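**Ticket:** box-packing task, episodes bounced at review
**Project:** Trideck / Skikow home set
**Opened:** 22 May 2020
**Status:** open, again

Reported: 91 of the 400 episodes from this site failed the Heywood check. The operator's note reads "gripper fine, checker broken". The checker has been called worse.

Tried first: re-ran the check on the same files. Same 91. So much for that theory.

Tried second: read the rules. In section 4 the box must be open, on the table, and inside the view at the start. Fine in every failed episode I opened. Section 5 says free hands stay out of view from first grasp to release. Less fine. Fingers turn up at the edges in 75 of them, usually helping.

The other 16 are over the 200-second limit. No rule was bent there, someone just took their time with the sweets.

Litex plug-in ruled out. It was switched off the whole time, a separate ticket I am not opening today.

Proposed:

- free hand behind the back or on the chair, operator's choice
- stop and discard if it strays in, don't trim the clip
- no topping up the box by hand mid-episode
- section 5 to say "fingertips count", as apparently it must

Leaving the limit alone until the August revision.

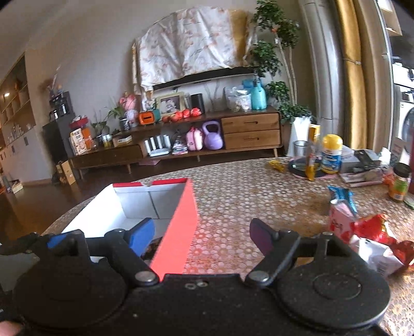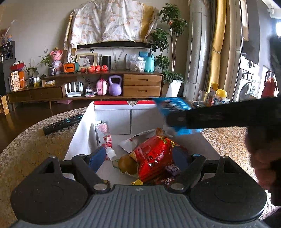
*Snack box task, round table, living room site.*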